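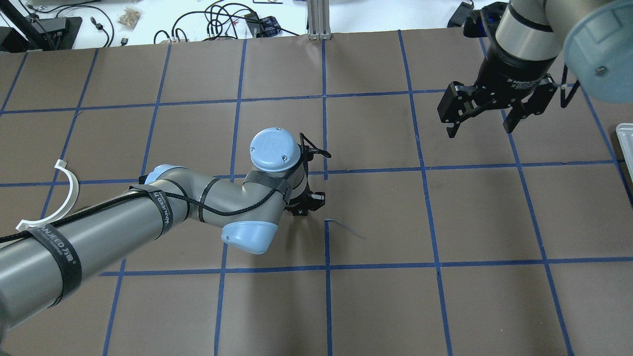 **How do I get old painter's tape off a varnished shelf without taking the finish with it?**

I put blue tape along the front of a pine shelf in August to mark where the brackets went and then left it on. The shelf is in a back room in Warasville that gets sun from noon until evening. Now the tape tears into little pieces when I pull, and where I did get a strip off there's a gray gummy line left behind. The varnish is water-based, two coats, I don't remember the brand. The shelf is 54 inches long, so I'd like to avoid sanding the whole thing and starting over. I have a hair dryer, mineral spirits, and a plastic putty knife. I also have a bottle of citrus cleaner from the Didenko hardware store, but the label doesn't say anything about varnish.

posted by shelfbracket54

---

**oldmillroad**

Warm it first. Set the hair dryer on medium and hold it a few inches off the tape, moving it back and forth over a short stretch until the tape feels soft. Then lift one end with the plastic knife and pull it back low over itself, slowly. If it starts to tear, stop and warm it again. Don't pull straight up, that's how you lift varnish.

For the gummy line, put a little mineral spirits on a cotton rag, lay the rag on the line for a minute, and wipe along the grain. Test it on the underside of the shelf first. Fully cured water-based varnish usually handles mineral spirits fine, but you said you don't know the brand, so test it. Afterward wipe with a damp cloth and a drop of dish soap, then dry it.

I'd skip the citrus cleaner. Some of them will dull a water-based finish if they sit too long, and you can't tell which kind you have from the label.

If you end up with a dull stripe, let the shelf sit for 24 hours before you decide what to do about it. Sometimes it's only residue and a second wipe takes care of it. If it's still dull after that, scuff the whole top lightly with a fine pad and put on one thin coat. Doing only the stripe will show.

---

**Farkgate_Renter**

just use cooking oil. let it sit and it wipes off. worked on my windows

---

**tallowandpine**

Oil does soften the glue, but I wouldn't use it here if there's any chance of recoating. It gets into scratches and the new coat won't stick there. Glass is a different story.

I agree with the hair dryer. Two things to add. Keep the heat low near the ends of the shelf, where the varnish is often thinner. And if the tape is so brittle that it comes off in flakes even when it's warm, lay the rag with mineral spirits right on top of the flakes and cover it with plastic wrap for ten minutes. Check the underside with the same method first. I had to do this on a window bench and it took most of an afternoon, but the finish came through with one small mark near a knot.

For next time, check the inside of the roll. Most painter's tape has a number of days printed on it, and direct sun can make the real limit shorter. For bracket marks I use a soft pencil now.

---

**shelfbracket54**

Did the underside test with mineral spirits and it looks the same as before. Going to do the left end tonight with the hair dryer and leave the rest until I see how it dries.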